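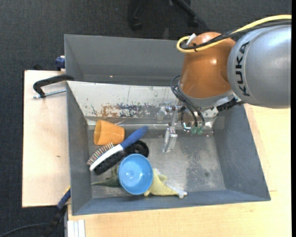

Picking from a bin is where a gripper choice gets tested, so I'll start there and leave the spec sheets for the end. We ran two end effectors on the same arm over the winter, the Windon two-jaw and the Konholm suction head. Same controller, same cell, same bins. What you're looking at is the kind of clutter I mean: a soft toy, a couple of cups, a grooming brush with pins on one side and bristles on the other. The brush is the one to keep in mind. Pause on this slide.

How we ran it. Each gripper got 218 attempts. Relu Toma reset the bin between runs and Alina Marinescu logged the outcomes by hand, in one of three columns: lifted, dropped, missed. If a part went over the side it counted as dropped. We had a long argument about that and I'll take questions on it.

Suction first. Very good on smooth, rigid things as long as the cup got a flat enough patch. Poor on fabric and bristles. Turning the vacuum up helped a little with fabric and made releases slower -- mention the stuck cup if there's time.

Fingers next. Slower to plan, because the fingers need room to get down beside the part. Trouble near the walls, and more trouble in the corners. Once it had hold of something it mostly kept it. We changed the fingertip pads after attempt 100, so the two halves aren't strictly comparable. Say this out loud, Aslak Brekke will ask.

Cabling and air lines. Boring but it cost us 36 hours all up. Leave enough slack for the wrist to turn fully, then check it again at the far corner of the bin. Ours caught twice. Hand over to Ashraful here if he wants to talk about the tie points.

Cameras, short version. The Dumitrescu unit stayed put the whole time. We didn't recalibrate between grippers and probably should have.

Next round is in September, with a combined head from Onurmont. Same bins, new pads from the start.

Questions.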